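旅行かばんと留守支度の小ワザ、いま使っているもの全部

三月にまた海辺の町へ長めに行くことになったので、毎回やっている準備と片づけのコツをまとめておきます。前に別々の記事に書いたものもあるんですが、自分でも探せなくなっていたので(笑)、ひとつにしました。観光案内はありません。家の中の話ばっかりです!

まず冷蔵庫から

出発の一週間前から買い物を減らすのは皆さんやっていると思うんですが、私がいつも失敗していたのは調味料と半端野菜でした。しなびかけたにんじん、玉ねぎ半分、セロリの葉っぱ。前は「帰ってから使おう」と残して、帰宅した日にどろっとした袋と対面する、という悲しいことをくり返していたんです。

いまは出発の二日前を「刻む日」にしています。残った野菜を全部みじん切りにして、油と塩で炒めて、平たくして冷凍。帰ってきた夜に、これとお湯と乾麺があれば晩ごはんになります。長旅のあとに外へ買い物に出なくていいって、本当にありがたいですよ。

平たく凍らせるときは、袋の上から菜箸でぎゅっと筋をつけておくと、凍ったあとでパキッと割れます。筋をつけ忘れるとただの岩になるので気をつけて。私は去年これを忘れて、台所の角にぶつけて割りました。

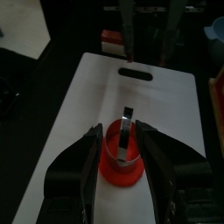
葉物だけはこの方法に向きません。レタスは炒めてもおいしくないし、凍らせるとへなへなです。うちでは出発前の朝のスープに全部入れてしまいます。卵も落として、チーズの切れ端も入れて、名前のつかない料理になるんですが、夫はけっこう好きみたいです。

製氷皿の氷は捨てて、空にしてから出かけます。留守のあいだに冷凍庫のにおいが移って、帰ってから麦茶に入れるとがっかりするので。そのかわり、小さなコップに水を凍らせて、上に硬貨を一枚のせておきます。帰ってきて硬貨が底に沈んでいたら、留守中に停電して一度溶けたということ。これは友人のKinga Simonに教わりました。彼女は雷の多い土地に住んでいたので、ずっとやっているそうです。

流しと排水口

夏に家をあけると、帰ったとき玄関でもう「うっ」となりませんか。あれはたいてい排水口です。トラップの水が蒸発して、下のにおいが上がってくるんですね。

出かける前の晩にゴミ受けを洗って、よく乾かして、外したまま置いておきます。それから水をたっぷり流して、排水口の上にラップをぴたっと張ります。洗面所とお風呂も同じように。洗濯機の排水口も忘れがちなので、ふだん使っている給水の蛇口を閉めるついでに見ておくといいです。

ラップは端をちょっと折っておくと、帰ってからはがしやすいです。私は疲れて帰ってくると本当に何もしたくないので、こういう小さいことを出発前の元気な自分に頼んでおきます。

かばんの中身を量る

かばんの重さって、空港で初めて知るとどきどきしますよね。うちは台所のはかりと体重計を両方使います。細かいものは台所で、かばんごとは体重計で。自分がかばんを持って乗って、あとで自分の体重を引くだけです。

一度、何がそんなに重いのか知りたくて、洗面用具の袋を台所のはかりにのせてみたら457グラムもありました。びっくりして中身を出したら、使いきれないシャンプーと、なぜか単三電池が入っていて……。小さい容器に移しかえたら212グラムになりました。半分以下!これだけで薄手のシャツが入ります。

移しかえには注ぎ口の細いじょうごがあると楽ですが、なければクッキングシートを三角に巻いて先を切れば大丈夫。とろみのあるものは、詰めかえる前に容器ごとぬるま湯につけておくとするする落ちます。満杯にしないで、少しへこませてからふたを閉めるのもお忘れなく。飛行機の中でふくらんで漏れるのは、だいたい満杯のやつです。

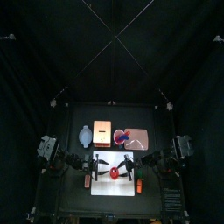 漏れといえば、ふたの下にラップを一枚はさむ方法は有名ですが、ポンプ式のものは首のところにマスキングテープを巻いておくほうが確実でした。Plostleyの旅行ポンチは(ポーチです、打ちまちがい)内側がつるつるで、万が一漏れても拭くだけなので気に入っています。もう9年選手で、ファスナーがちょっと渋いんですが、ろうそくをこすりつけたらまた動くようになりました。ろうそくは白いのを使ってくださいね。色つきだと布に移ります。

砂対策

海に行くと砂が一番やっかいです。靴の中、タオル、かばんの縫い目、ありとあらゆるところに入ってきます。

前に泊まったZamovの宿で、ご主人のBéla Antalさんがベビーパウダーの缶を玄関に置いていたんです。足にはたいて乾いたタオルで払うと、砂がさらっと落ちるんですよ。あれ以来、私も小袋に少し入れて持っていくようになりました。濡れたままこするより、肌もひりひりしません。

水着は脱いだらすぐ真水につけて、ぎゅうぎゅう絞らずに、タオルで巻いて上から踏みます。行儀は悪いですけど、手で絞るよりずっと早く乾きます。帰宅してからタオルを洗うときは、まず外で乾かして、はたいてから洗濯機へ。濡れた砂はどんなにはたいても落ちません。

植木の水やり

二泊くらいなら何もしません。それ以上なら、バケツに水を張って、太めの綿ひもを鉢の土に深く差しこんで、反対の端をバケツの底に沈めておきます。バケツを鉢より少し高い台に置くのがコツで、ひもは先に全体を濡らしておくこと。乾いたひもだと水がなかなか上がってきません。

Pintérの園芸店で聞いたところ、日当たりのいい窓から離しておくだけでも水の減りがかなり違うそうです。うちのバジルはそれでも枯れましたが、ローズマリーは何ともなかったです。バジルは出発前に全部つんで、さっきの炒め野菜に入れてしまうほうが幸せかもしれません。

帰ってきた夜の順番

窓をあける、水道をしばらく流す、ラップをはがす、洗濯機を回す。かばんは玄関で開けて、洗濯物だけ先に出します。底の車輪は古い歯ブラシと濡れ雑巾で拭いてから部屋に入れます。外を転がしてきた車輪ですからね。

かばんに残ったにおいは、丸めた新聞紙と重曹の小袋を入れて、ふたを少しあけたまま一晩。Proltdenの固いケースも布のボストンも、うちではこれで済んでいます。重曹は使ったあと排水口の掃除にまわせます。

次回はアイロンなしでシャツのしわを取る方法を書くつもりです。お風呂の湯気を使うやり方を試している最中で、麻だけがまだうまくいきません。麻に強い方、コメントで教えてください!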